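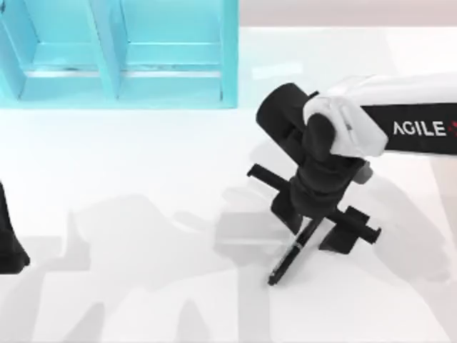

A simulated arm with a pen in its gripper, beside the two-part shelf used in the desk tasks.

Edar adds simulated desk tasks to its training set

6/28/22

Edar has added 778 simulated runs to the collection it uses to teach two-armed robots simple desk work. The new runs cover seven tasks, among them picking up a pen, putting it on a shelf and passing it from one arm to the other.

The company began recording in March at its office in Tendberg. Operators steer the simulated arms by hand from a pair of controllers, and each attempt is saved with the joint positions and the camera views. A learning system is then trained to copy the movements.

Of 956 attempts recorded, 778 were kept. The rest were dropped, mostly for pens that slipped during the lift or runs that went past the time limit. Failed runs are stored separately and may be used later to train a checker that spots a bad grasp early.

Pens have been the slowest item to record. They are thin, they roll, and a small error in the angle of the wrist is enough to lose one. Edar changes the starting position of the pen and the lighting between runs, so that the system does not learn a single layout by heart.

Brastetti, which supplies the simulation software, will help with the next round. It is planned as a further 500 runs with cups and small boxes – again with two arms and a shelf. Van den Broek is to test the trained system on real arms at its own workshop once that round is finished.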